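Our work on the Brekke calibration tool resumed on 28th February, when Palesa Radebe revised the module that matches marker poses across camera streams. The earlier version lost track whenever a marker was seen at a steep angle.
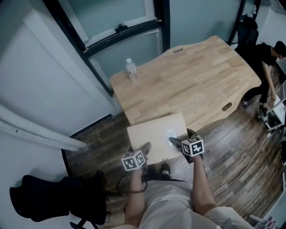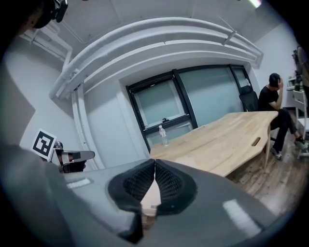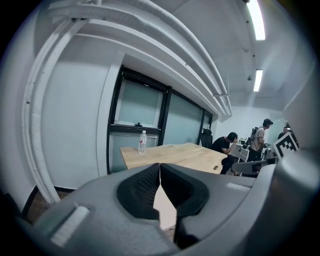 The revised module retains the last reliable pose for 70 frames – a limit set in the configuration file – and then requests a new fix. Release to the Pasholm site is planned for March.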